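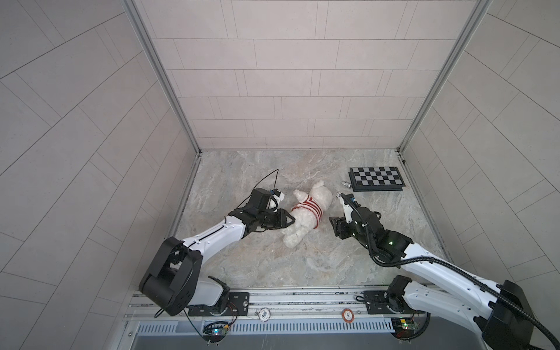 Chiyo Amano has looked after the two-arm cell at Gistbridge since August, when it came over from the Zendis building with a bag of loose screws. It handles soft toys all day, and she says soft things are harder on it than people expect.

"The fluff gets into the finger joints," she said. "I brush them out every 18 hours of running. If I leave it longer the grip goes slack on one side and you start chasing a fault that isn't there."

Her main worry is the cables. Each one needs enough spare length for the wrist to turn fully, but a loop that is too big will catch on the other arm. She and Takumi Shibata have changed 2 so far, both at the wrist end. "Takumi ties them tighter than I do. We've had words."

The arms share a single rail, so their base bolts get checked together. After any bolt has been touched, she runs the calibration again with the checkerboard - even if nothing seems to have moved.

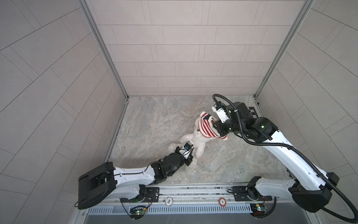 How long does a full calibration take? Amano allows 3 quarters of an hour with the board, and longer if a wrist camera has been off its bracket.

She keeps the log on paper. The last entry was number 647, a connector on the left control board that had worked itself half out. "Pushed it back in, put a dab of glue on it. Yasuo Wada wants proper locking connectors and he's probably right, but they're on order from Tovico and I've got a cell to run."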